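Can a two-armed robot pack lunch trays at a tuck shop yet?

Posted by Omprakash Mittal

I run a staff canteen and a rep from Druma wants us to try a robot on the tray line. Bottles, chocolate bars, sandwiches, all onto trays. The lease is $3000 a month. Has anybody seen one keep up with a bored teenager?

Tapio Saarela
Not at that price. Look at how tidy the counter has to be before it starts: Coke bottles up on a stepped rack, Snickers on little shelves, one sandwich in its own basket. 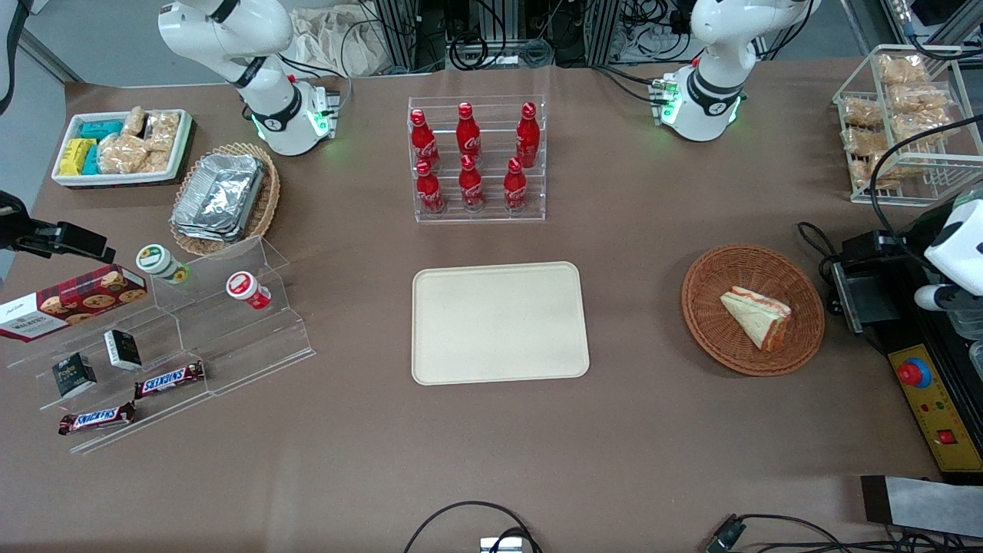

Issue 316, page 2

Who fills the racks? A person does, and that's half your labour gone right there. Ask the rep to tip a carton of mixed stock on the bench and then walk away for 90 minutes. Ours at Grovar wouldn't agree to it.

Liliana Cattaneo
Bit harsh, but I'd lean the same way. Bottles don't worry me. Soft packets in slippery clear wrap do, as there's nothing firm to grab and the loose end of the plastic goes wherever it likes.

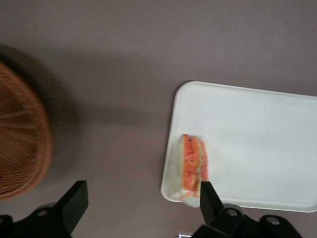 Wrapped food pack at the corner of a white tray, gripper fingers close by.

Get a trial in writing with your own stock and your own trays before you sign.

Impi Räsänen
we have a dishwasher and its great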